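Sorting out the junk drawer keyrings

tinribs77
Emptied the drawer on 3rd July. This lot came out in one clump. Keep or bin?

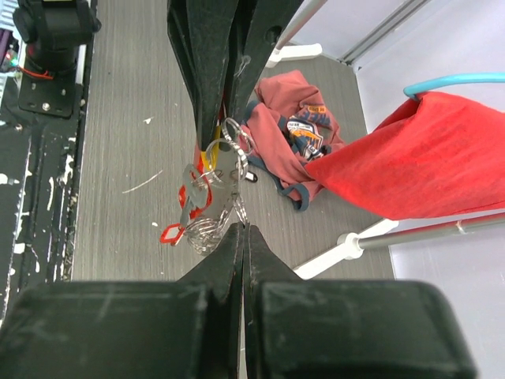

Rings, a tag and a spring, all linked up

Els Postma
Bin the spring. Keep the split rings, Uvell wants 100 for a pack.

gumleaf
Disagree, I'd keep the spring too. What else have you got?

tinribs77
A bit of metal with notches. No idea what it's for.

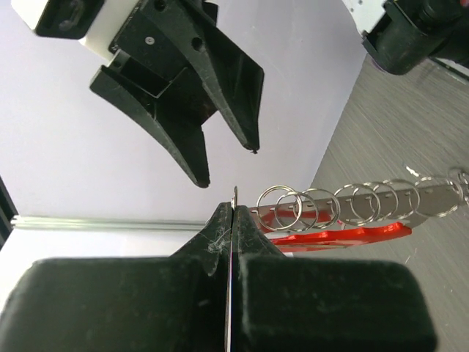 Notched bar, red plastic under it

gumleaf
Could be anything. Scrap tin.

tinribs77
Wire puzzle as well, colour bits still on it.
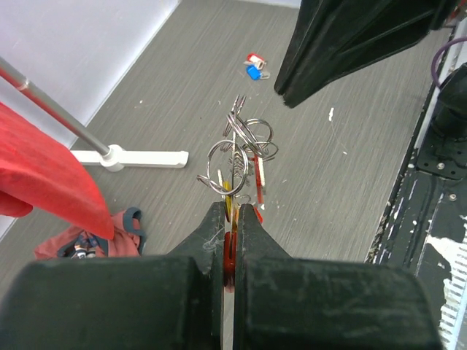
The puzzle, padlocks further back

Els Postma
Don't pull it apart. I did that to mine in May and never got it back together.

gumleaf
Padlocks are no use without keys.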